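Korkero Paper Room – your questions answered

Welcome, and thank you for stopping by before you visit. We get a good many emails about the paper room, mostly the same handful of worries in different words, so Fotini Kouris and I have sat down with a large pot of tea and tried to answer the lot in one place. If yours isn't covered, do write in. We read everything, though January is always slow.

What do you do in the paper room?

We work with big sheets, mainly. People come to tear, fold, flatten, line and join paper that is too large for the kitchen table at home – backing sheets for a family tree, say, or a wall chart for a classroom, or the base layer for a collage. You bring the idea and we find you the floor space. There are 24 places in each session, and you can stay as long as you like up to closing time at 4.

Do I need any experience?

None whatsoever. Duván Cárdenas, who runs the morning sessions, started out by ruining a whole roll of lining paper and is very open about it. If you can hold a ruler you'll be fine, and if you can't, someone will hold it for you.

Why do you work on the floor?

Large paper likes to be fully supported. On a table the edges hang over and drag, and before long you have a crease right across the middle that you never asked for. Our carpet is the short, flat kind, which holds a sheet still without gripping it. Do bring something soft to kneel on, as your knees will thank you by the second hour.

Won't the carpet show through?

If you press hard with a pencil, yes, it can. Slip a board underneath for any drawing or writing and take it out again for the tearing. We have plenty of boards stacked by the door in various sizes, and you needn't ask before taking one.

Should I tear or cut my edges?

It depends what the sheet is for. A cut edge is best where two pieces have to meet exactly. A torn edge is kinder when you're layering, as the thin, feathery part melts into whatever is beneath it and the join is far harder to spot. To tear fairly straight, fold the sheet, run your thumbnail firmly along the fold, turn it over and do the same again, then pull slowly towards yourself. If you'd like it more ragged, skip the folding and tear freehand in short pulls. Giuliana Arango likes to dampen the line first with a small brush, and her edges are lovely, but it does take patience.

My sheet has little bumps and creases in it. Is it spoilt?

Almost certainly not! Small bumps tend to look much worse in low light, when each one throws a bit of shadow, so move to the window before you despair. Lay a clean scrap over the place and rub gently in circles with the back of a spoon. For a stubborn crease, leave the sheet under a board overnight with a few heavy books on top. A pale mark or two on a plain white surface hardly matters if you're going to paint or paste over it anyway.

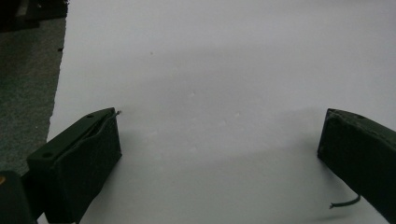 What about specks and dirt?

Brush, don't rub. A soft, dry brush will lift most things, and rubbing only pushes them in. If a dark speck won't budge, try the corner of a clean eraser, and stop as soon as the paper starts to go fluffy. We also ask everyone to leave shoes at the door, and there are slippers to borrow if your feet get cold.

Can I leave a piece here between visits?

Yes, for up to 56 days. Write your name and telephone number on the back in pencil and lay it in one of the flat drawers. Please don't roll anything that still has paste on it – Vratislav Murín has had to peel apart too many sad tubes.

How do I get a big sheet home?

Roll it loosely with the good side facing outwards, wrap it in a spare sheet and tie it with a strip of cloth. String bites into the paper, and rubber bands are worse. Tubes are for sale at the desk if you're travelling by bus.

Can children come?

They can, and they are usually better at tearing than the rest of us. Under-eights need a grown-up with them on the floor.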